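Clasanico, disco nuevo: ¿mejor que el primero?

14 respuestas · Compartir 2

bjarke_b
Hola a todos. Escuché el disco nuevo de Clasanico tres veces y quiero conocer sus opiniones. Para mí es más valiente que el anterior. La batería suena muy seca y el bajo de Nithin Nair lleva casi todas las melodías. La pieza larga, «Kostdale», me parece lo mejor que han grabado.

pendo.s
No estoy de acuerdo, con respeto. «Kostdale» tiene dos buenas ideas y las repite demasiado. En el concierto de junio la tocaron mucho más corta y funcionaba mejor. Además echo de menos la trompeta.
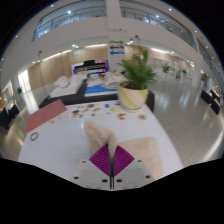
Tampoco me convence la mezcla. Los teclados están tan atrás que con auriculares casi debo adivinarlos. ¿Alguien tiene el vinilo para comparar?

Asif337
Yo tengo el vinilo. Los teclados se oyen un poco más, pero la cara B empieza con ruido en mi copia. Escribí a la tienda y espero respuesta.

bjarke_b
Pendo, la trompeta está en «Stelmakh», al final, con sordina. Hay que subir el volumen.

pendo.s
La he buscado otra vez. Para mí eso es un sintetizador.

oddur_n
Es trompeta, lo pone en los créditos del libreto. Sobre la duración le doy la razón a Pendo: los últimos minutos sobran. ¿Alguien va a verlos en Vanham?

Asif337
Yo voy, si consigo cambiar el turno.

Este foro utiliza cookies para mejorar su experiencia. Aceptar · Configurar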